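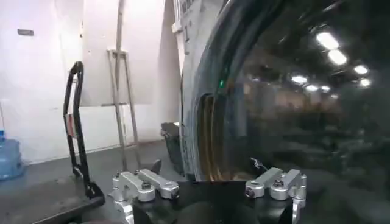
Clandlow Robotics Club
Minutes of the July meeting

Start: 6:10 pm, in the workshop
Chair: Eduardo Bastos
Present: nine members of the club and two guests from the first-year course
Apologies: the team captain of the Praltden group, who is traveling

1. Minutes of the previous meeting

The minutes were read and accepted with one correction. In item 4 it was written that the arm team would buy a second gripper. The correct text is that the arm team would ask for a price for a second gripper. The price is still not received.

2. Report of the arm team

The arm team is preparing for the household and laundry task of the Trerkden student competition. They reported on the work with the big machine with the round door.

The approach to the door is now saved as a fixed path with four points. The speed was reduced near the last point, and the team would like to keep it so until the competition. Eduardo asked if the slow speed will cost us points. The answer was that the time limit is generous for this task and a collision costs much more than a slow approach.

The main difficulty is the glass of the door. It is very dark and glossy, and the wrist camera sees the ceiling lights in it. The detection program takes these white shapes for objects and sometimes gives a grasp position which is inside the reflection. Three proposals were discussed:

– To switch off the row of lights nearest to the machine. It is simple, but at the competition we will not control the lights.
– To mask the glass area in the program and to search only along the rim. One member pointed out that the rim has a metallic part which is also shiny, so the mask must be drawn with care.
– To train the detector again with more pictures where reflections are present. At this moment we have 992 labeled pictures, and the team would like to have 3000.

It was agreed to do the second proposal first and to continue with the third one in parallel. The first proposal was rejected.

There was also a question about the small green light on the housing. A first-year guest suggested using it as a reference point to find the position of the door. The team found the idea good, but it is not known if the machine at the competition has the same light. The guest will write to the organizers and ask.

3. Gripper

The bolts in the finger joints must be checked before each session. This was already decided in spring, but the check list was not signed for the last several sessions. From now on the person who starts the arm signs the list, also when it is only a short test.

It was asked if the fingers should get rubber pads for the work near glass. Most of the members were in favor. The budget for this is taken from item 5.

4. Order in the workshop

The ladder, the hand truck and the blue water jug should not stand along the wall next to the machine during tests. The arm does not reach them, but people walk there with a laptop in the hands and look at the screen. A place near the storage door was proposed and accepted. The bin beside the machine may stay.

5. Money

The club account has 400 dollars for the rest of the term. The entry fee for Trerkden is 93 dollars and will be paid this week. The remaining sum is for rubber pads, cable ties and one spare cable for the camera. A request for a new laptop was postponed – there is not enough money and the old one still works with the charger connected.

6. Project Correia

The line-following group continues with Correia, the small mobile robot. The new wheels are mounted. The robot drives straight on the tape but loses the line in the sharp left turn. They ask for somebody with experience in control to help for one evening. Two members offered their help.

7. Other business

The key of the tool cabinet is missing again. Who has it, please bring it back to the hook.

Actions

Arm team: mask for the glass area, new pictures with reflections
Eduardo Bastos: entry fee, price of the second gripper
First-year guest: letter to the organizers about the machine
Correia group: choose the evening and inform the helpers

The meeting was closed at 7:35 pm. The next one is in the same room at the same hour.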